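Oct 26, 2024

Okay, cholera vaccine thread, for anyone in the Lasia district who's been asking me the same stuff at the market all week. I work the check-in table at the Mallet clinic, so I'm the one with the clipboard and the bad handwriting.

First round starts Monday. Two doors: the Mallet clinic and the old school in Brurier. Both open at 9 and we go until the line's gone or the cold boxes are empty, whichever comes first.

We got 2000 doses for the whole district. I know, I know. It sounds like plenty until you look at how many people live down by the river — so river streets go first, then everybody else.

Saturday's number from the health office was 904 cases since February. Most of those folks went home fine after fluids. Please don't sit on it if someone in your house has watery diarrhea and can't keep up with drinking. Bring them in, day or night, you don't need an appointment.

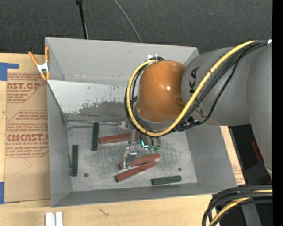
Do I still have to boil my water after I get the vaccine?

Keep boiling it, or use the chlorine tablets. The vaccine lowers your chances of getting sick but it doesn't cover everyone, and it needs a week or so to kick in anyway.

If you're using tablets: one per jug, the big jug, then leave it alone for 30 minutes. My aunt was drinking hers after five and telling everybody it tasted weird!

It's a drink, by the way, no needle. Tastes kind of chalky. Babies under one don't get it, but bring them along if you've got no sitter, we're used to the noise.

The Suvano bus is running its normal route, and the driver told me he'll stop right at the Brurier school gate if you ask (ask nicely, he's been up since four).

Bring your card if you have one. Lost it? Come anyway and we'll write you a new one — I brought extra pens this time.

More tomorrow once I know about the second round. Still waiting on a date for that.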